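Jovita Bautista would like it known that she has nothing against the word "natural". She simply wishes somebody would tell her what it means.

"I've had it on crisps, on fizzy water and on a bag of frozen chips," she says, over a pot of tea at the Wesport food co-op, where she has bought the stock for nine years. "The water I'll grant them."

Bautista is the reason the co-op stopped using the word on its own shelf tickets in May. In its place customers now get the name of the grower, the place, and the day the stuff was picked. Sales went up slightly, then went back to where they were. She seems neither pleased nor put out.

The row, such as it was, began with a breakfast cereal. Lullex sent her a sample box with "naturally wholesome" printed on the front in three places and sugar as the second ingredient on the back. She rang them up. "A very polite man told me that sugar comes from a plant. I said so does hemlock."
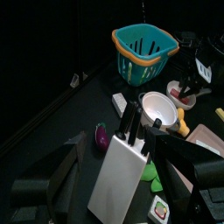 Much of her evidence comes from Ilcombe, where the co-op runs evening talks on reading a label. Numbers have never been enormous. She puts the average at a dozen, two of whom come for the biscuits, and she has learnt not to begin with the law. She begins with the vegetables, and asks people what they'd pay extra for and why. A purple aubergine with a green cap, even a toy one, gets called healthy by almost everyone, she says, and then someone admits they only ever eat it fried. "It's halfway to a sponge. It'll drink 60 millilitres of oil while you're looking for the salt. Nobody puts that on a ticket."

Does she buy organic herself? Sometimes. Carrots, yes, and milk when she's feeling flush. Onions, never. She can't taste the difference and doesn't trust people who say they can.

Helge Lunde says he can. He grows leeks and kale for the co-op and has been arguing with her since the first delivery. "Jovita thinks a carrot is a carrot," he told me by phone, with a tractor going somewhere behind him. "She also puts ketchup on an omelette, so I don't take it to heart."

She doesn't deny the ketchup. Her next quarrel is with "farmhouse", which she found last week on a soup made in a unit beside the ring road. She has written to the makers to ask who lives there.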